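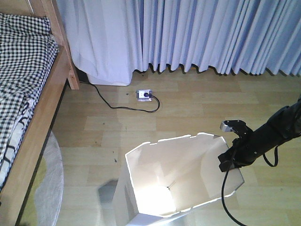
What is the difference between a storage agreement and a lease?
A storage agreement gives the customer permission to keep goods in a space, on terms the operator sets out. A lease hands over the space itself for a period of time. That one distinction will follow us through the whole unit, so get comfortable with it now!

Self-Storage Operations, Unit 4: From First Call to Move-In
Notes by Obadia Rashidi, Tillport evening program

Last time we finished the site walk at Nzioka, and I loved how many of you stopped to look at the drainage behind the drive-up row. Keep those sketches, you'll need them in Unit 6. Tonight we leave the buildings alone and look at the paperwork and the conversation around it, which I happen to think is the most fun part of the job.

4.1 The first call

Most callers open with a price question, and most of them don't yet know what size they need. So answer the price question with a range and then ask what they're storing. A caller who says "just a bedroom" may mean a bed and a dresser, or may mean a bed, a dresser, two bookcases and nine years of boxes on top. Ask for the big pieces first. Then ask about boxes. Then ask how often they expect to visit, and this one gets forgotten constantly (I forgot it for my whole first summer). Someone who comes twice a week needs an aisle down the middle of the unit, and an aisle eats floor space.

Write down on the call sheet:
Name and a phone number that gets answered
Large items
Boxes, by the customer's own guess
How often they'll visit
Move-in month
Anything with a motor or a fuel tank

4.2 Matching the unit to the load

Our practice site for the rest of the course is Hukitz, which has 307 units on one level. The site plan is in your packet. Of those, 76 are climate controlled and all of those sit in the center building, so a customer who wants climate control AND a door they can back a truck up to can't have both at Hukitz. Say so early and say it cheerfully. People take it very well on the phone and quite badly when the truck is already idling at the gate.

Think in cubic feet as well as floor area. A 5 by 10 unit with an eight-foot ceiling holds 400 cubic feet on paper. You won't fill all of it, and you shouldn't tell a customer they will. Mattresses stand on their long edge if the maker allows it, sofas go flat on their feet, and the heavy boxes go on the floor. Try drawing one load two different ways before you settle on a unit. It's a great exercise and it gets quick with practice.

4.3 The agreement

Read it with the customer. I mean out loud, at least these parts:

Rent and due date. Say the date, then ask them to say it back.
Late charges. Give the amount and the day it applies.
Access hours. Gate hours and office hours differ at nearly every site, Hukitz included (gate opens at 6 a.m., office at 9).
Prohibited goods. Fuel, food, live animals, anything explosive.
Notice to vacate. Hukitz asks for 21 days in writing.
The lien clause. This says what the operator may do with the goods if rent goes unpaid. The rules vary by state, so check yours before you ever summarize this clause in your own words.

4.4 Value limits and coverage

The Hukitz agreement caps the total value of stored goods at $500 per unit unless the customer gives a higher figure in writing. New clerks skip past this line, and it's a shame, it's such an interesting one! Ask whether the customer already has a homeowner's or renter's policy and suggest they call their carrier about goods kept off the premises. You are not their insurance agent, so don't guess at what the policy covers.

4.5 Practice for next session

Pair up and run one full call, start to finish, then trade places. The caller picks a load from the Tolum cards in the back of the packet and keeps one awkward fact hidden until asked. The clerk fills in a call sheet, picks a Hukitz unit, and reads the agreement aloud from rent through lien.

Bring the completed call sheet and your load drawing. Reading for Unit 5 is the chapter on gate codes and move-out inspections, and the site visit in May is still on.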